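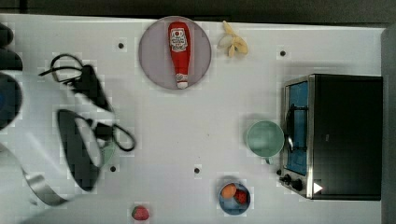 Mon 2 May
Kitchen table, toaster oven set

Started on the toaster oven tasks today. Target for the whole set is 800 episodes, split over eight tasks, so 100 each. Zanele Kekana drove in the morning and I reset the table, then we swapped after lunch.

Objects on the table: toaster oven, plate, ketchup bottle, mug, small bowl, two strawberries, the orange egg-shaped fruit, banana peel. Same list for every task in the set. Only the layout and the instruction change. The oven stays on the right with the knobs toward our side, and the arm comes in from the left.

Tasks for this week, in the order we plan to run them:
take the ketchup bottle off the plate
put the loose strawberry in the bowl
move the mug onto the plate
open the oven door
close the oven door
put the banana peel on the plate
take the orange fruit out of the bowl
turn the lower knob

First two are finished. The bottle is easy if it is lying with the cap toward us. With the cap pointing at the oven the wrist has to turn a long way and the cable loop pulls tight. I stopped one episode for that and threw it out. Put a limit on wrist rotation in the Milatance config and the rest ran fine, but it means some bottle angles are now out of reach. Wrote the range on the reset sheet so we don't lay the bottle that way again.

Strawberry task is slower than I expected. The berry rolls when the first finger touches it. Zanele comes straight down with the fingers open wide and closes slowly, and she hardly ever drops it. I was coming in at an angle and had to regrasp a lot. We kept the regrasps. The model needs to see what to do after a miss, and the February set had almost none of those, which is probably why the policy just froze when it dropped something. Tag them "recovery" in the log so they can be filtered later if anyone disagrees.

Resets: using the Floneva layout script to pick positions. It prints where each object goes and we place by eye. Twice it put the mug so close to the oven door that the door could not have opened. Doesn't matter for bottle or strawberry, but it will for the door tasks. Need a keep-out area in front of the door before Wednesday. Also it treats the banana peel as a circle, and the peel is not a circle. I have been spreading the strips a different way each time and leaving it at that.

Overhead view: fast moves come out smeared. You can tell it is the arm but not which way the fingers are facing. Tried a shorter exposure after lunch and the picture got too dark under the lights we have. Put it back so the set stays consistent. For now we drive slower near the objects and move quickly only when crossing open table. Asked Van der Merwe for a price on two more light panels.

Labels: I wrote "fruit" for the orange one in the first batch and Zanele wrote "orange." Changed everything to "orange fruit." Anyone adding instructions by hand, please use the same words as the object list. The variants get made afterward in Evel and it only finds names that match exactly.

One thing to check. Disk on the recording machine shows 366 GB free. Each episode is bigger than in the last set with the wrist view turned on, and I don't think the whole set fits. Start the nightly copy before we do the door tasks.

If this set trains all right, the plan is to go to 2,000 episodes with the same objects and a different oven position. I would like to see a test run on the first two tasks before we commit to that.

Tomorrow: mug to plate. Zanele drives first. Wipe down the finger pads, re-zero the gripper, and tape the cable higher on the arm so the loop has more slack.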